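The One Pan That Stayed

Saturday, November 28, 2020

I have been meaning to write about pots and pans for weeks, and then Thanksgiving came along with its mountain of dishes and settled the matter for me. There is nothing like standing at a sink until your fingers wrinkle to make you think hard about what you own and why you own it. I did a lot of thinking on Thursday night. By the time the roasting tin was soaking I had mentally given away half the kitchen, and on Friday morning, still in my slippers, I went ahead and emptied the pan cupboard onto the floor.

Now, I should say that I am not a tidy person by nature. I like things. I like having a pan for milk and a pan for eggs and a very heavy pan that I bought from Sultgate years ago because the store was closing its downtown branch and I got carried away. When it was all laid out on the linoleum there were 19 pieces, counting lids, and four of the lids fit nothing at all. I sat down with my coffee and tried every one of them on every pan, twice, as if they might have changed their minds.

The Sultgate pan is going, I'm sorry to say. It makes a wonderful stew, but I need both hands and a deep breath to get it off the stove, and I have reached an age where I would like my soup to be less of an athletic event. The two little skillets are going as well, and so is the egg poacher, which I used exactly once and was still picking egg out of in January.

What is staying, and staying at the front where I can reach it, is the blue saucepan. I bought it on a whim at Prandale when I was really there for light bulbs. It cost me 28 dollars with the lid, and I remember standing in the aisle feeling a bit foolish about buying another pan when I had so many at home. But I loved the color. The body is a navy so dark it could pass for black until you get it in good light, and then the handle is this cheerful, brighter blue, and the knob on the lid is blue too. I am easily won over by a thing that matches itself!

I've come to love it for better reasons since. I can see what is going on through the glass lid, so I'm not forever lifting it to check on the rice and letting all the steam out (my mother used to smack my hand for that, and quite right too). There's a little vent hole in the glass, and the handle is long enough that my knuckles stay well away from the burner. It also has a hole at the end for hanging, and I keep promising myself I'll put up a hook. The hook is in the drawer. It has been in the drawer for a good while.
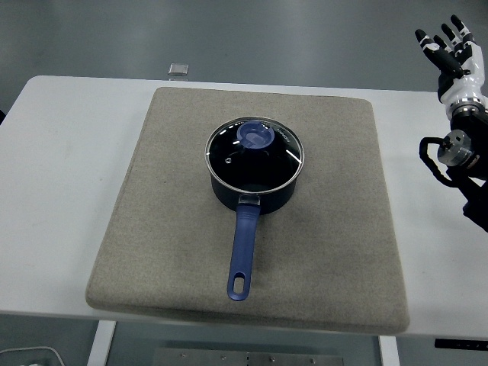

A glass lid is fine until you drop one in the sink, wrote a reader after I mentioned this pan in my last post, and she went on to say that she has gone back to plain metal lids and lets her ears tell her when the pot is boiling. She has a point about the sink. I wash mine first now, before anything heavy goes in the water, and I dry it straight away and set it on something soft. I couldn't go back to metal, though. I'd be lifting and peeking all day long.

She also asked what I put under my pans, and I was glad of the question, having strong feelings on the subject. A thick felt pad is lovely under a clean, cool pan when you want to save the tabletop from scratches. Mine has picked up its share of smudges over the years and I don't mind them a bit. But for a pan straight off the stove I want a proper trivet. I have an old cast iron one from Urquijo, ugly as anything, with three little feet and one of them shorter than the others, and I wouldn't trade it for a new one.

As for looking after a nonstick pan, I don't do much. I keep the heat at medium or lower and use a wooden spoon, and I let the pan cool down before it goes anywhere near water. I don't put it in the dishwasher, whatever the box may say. If something sticks, I fill it with warm water and a drop of soap and go read a chapter of my book, and by the time I come back it has usually let go. When I stack it, I slip a folded dish towel between it and its neighbor – an old one, the kind with the faded fruit on it.

Since we are on the subject of this saucepan, I'll give you the rice I make in it most weeks. Rinse 200 grams of long grain rice until you get tired of rinsing. Melt a good spoonful of butter in the pan, stir the rice around in it for a minute or two, then add twice its volume of water and a big pinch of salt. Bring it up to a simmer, put the lid on, turn it down as low as your stove will go, and leave it for fifteen minutes. Then turn the heat off and leave it alone for ten more – really alone. Fluff it with a fork before you bring it to the table, and go gently with the fork if your pan is nonstick too.

We had it last night with the end of the turkey and some peas, and I used the Vilard pepper that came in my birthday basket, the coarse kind. It was the nicest meal of the whole weekend, if you ask me, and there was one pan to wash.

The box for the thrift store is sitting by the front door now, with the heavy Sultgate pan at the bottom where I can't change my mind without unpacking everything. I did take one of the orphan lids back out this morning. It is just the right size to go over my big mixing bowl when the bread is rising, and I think I'll keep it on the shelf with the flour.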